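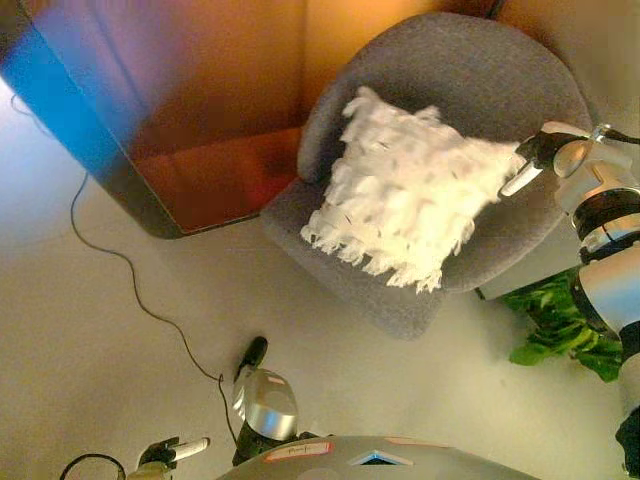
Cushion task, gray armchair, right gripper at the cushion's right corner.

Ticket 421 - Right gripper lets go late during teleop demos
Opened by: Touran Bakhtiari
Assigned to: Ilona Bognár
Site: Tarnberg living room set
Status: Closed

Touran:
Hi Ilona! The new cushion task is so much fun to teach, and people pick it up fast. One snag: when I open my hand on the right controller, the gripper waits a beat before it opens. Left side is instant. With the shaggy cushion I end up dragging it across the seat by its fringe. Restarted the teleop session twice, swapped controller batteries, no change.

Ilona:
Great report, thank you! Can you swap the two controllers and try again? Also send me the smoothing value for each side from the Wirley settings page.

Touran:
Swapped. Delay stays with the right gripper, so the controller is fine. Smoothing is 20 on the left and 200 on the right. That can't be right, can it?

Ilona:
Ha, there it is! The right side still has the profile from the slow pouring demos. Load "default soft" for both sides, then home the grippers before you record. Please do ten open-close cycles in the air first and watch the command and position plots.

Touran:
Wow, night and day. The two lines sit right on top of each other now. Recorded a fresh batch of placements and the cushion stays where I let go of it - lovely to drive. What about the older demos?

Ilona:
Tag everything from episode 2,166 on as "late release" and leave it out of training for now. I'd like to try shifting the gripper channel before we throw any away. Profile name will show on the start screen in the December build.

Touran:
Tagged. Happy to close!

Closed 21 October 2018 by Ilona Bognár. Cause: wrong smoothing profile, right gripper.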